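**Subject:** Re: [hetier-list] finger pads, which ones did you end up with
**From:** Rocío Cusi
**Date:** September 29, 2025

Quick one, I have to leave in a bit. Quoting the part I'm answering:

> Still on the flat foam pads for my pair and thin rims keep slipping out on me. You said you switched to ridged. Worth the reprint? And are you running the same jaw geometry on both hands or did you split them? Also what's your count at now, last I saw you were at 1,364.

Yes, worth it. Ridged, soft filament, printed slow. I ran mine at 0.16 layers and the first set came out stringy, second set fine. Glue them AND use the little lip at the base of the jaw, glue alone let go on me after 129 grabs (I keep a tally, don't judge).

Same geometry both hands. Tried splitting them in the Gandari version and hated it, every spare part was for the wrong side. The linkages are straight from the Kundale files, no changes except I opened up the screw holes a hair. Do that before you print — drilling them after cracks the arm.

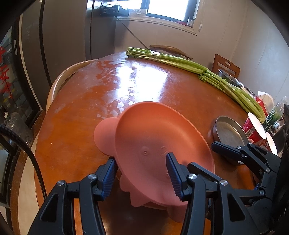
For thin rims the trick for me was coming in with one jaw inside and one outside and NOT squeezing all the way. Trigger spring in the stock build is too stiff for that. I swapped it for the Lencho one and now I can feel where the rim is. Plastic dishes easy, metal ones still a pain, they want to spin. Haven't solved that. Deeper ridges maybe? If anybody has tried going deeper than 2 mm tell me how it went.

Other stuff, no order:

- glare off a shiny table wrecks my tracking. Working on it at home, blinds half down helps, a tablecloth helps more
- check the screws every session, they back out. Threadlocker, the weak kind
- don't sand the pads. I did. dont

Count is 3,193 grabs, both hands togther. Plan is to clean up the log and put it with the pad files in October, unless the printer dies again.

Will send the pad file tonight if I remember. Ping me if I don't.

Rocío

> PS does the left one still squeak?

Yes. Dry lube on the pivot, came back in a week.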